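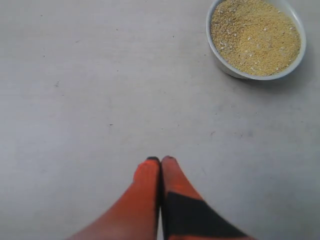 August 2022

Carb day on the Wesorach. Got the bowl off again and the float is fine, so I was wrong about that and I owe the last entry a correction. The needle seat has a groove worn in it you can feel with a fingernail. Ordered a new one from Drukolau along with a gasket kit, since the old gasket came off in crumbs.

Idle before I pulled it was 900 warm, which is where the manual wants it, but it hunted up and down whenever the fan came on. Timing is at 4 degrees and I left it alone. Please, whoever is next on this car, leave it alone too! Every time somebody "just checks" it we lose an evening.

Plugs: all sooty, the back one worst. Cleaned them and put them back for now. New ones go in after the carb is sorted, no sense fouling a fresh set.

The show on the Monley green is coming up fast and I still want to drive there, no trailer. Last year we trailered it in and I felt silly the whole afternoon, parked next to a couple who had come over the hills in something twice as old with a picnic in the back (very good potato salad, they shared). The organizers are letting in 240 cars this time and the early slots are by the bandstand, in the shade. I'd like one of those.

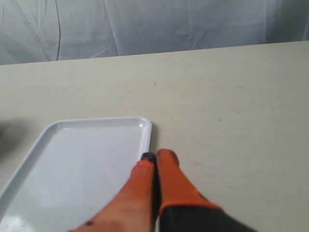 Brakes next. Pedal is still long. Bled the fronts twice and got clean fluid both times, so I'm looking at the rear adjusters, which I don't think have been touched since we did the drums in May. Left one turns, right one is stuck solid. Soaked it and walked away. Will try heat if it hasn't moved by the next session, but carefully, the backing plate is thin there.

Chrome - the front bumper quote from Latuheru came back at 300, and that's with us taking it off and stripping the brackets. I'd pay it. The pits on the left side are past polishing and I've already spent more hours on it than I want to write down. The catch is that they'd have it until after the show, so we would be on the green with no front bumper.
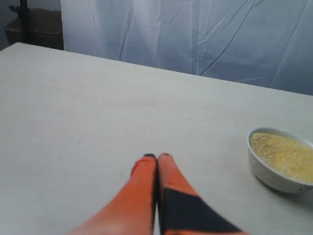
Bernadette Heffernan thinks we should go with the old bumper on, pits and all, and send it out the week after. Her words: "It's a car people are going to lean over with an ice cream, let it look like one." She also wants the hubcaps left dull, and there I'm not so sure.

Still to do: right rear adjuster, needle seat when it comes, horn (works only with the wheel turned left), find the other wiper arm. I had it in my hand before lunch.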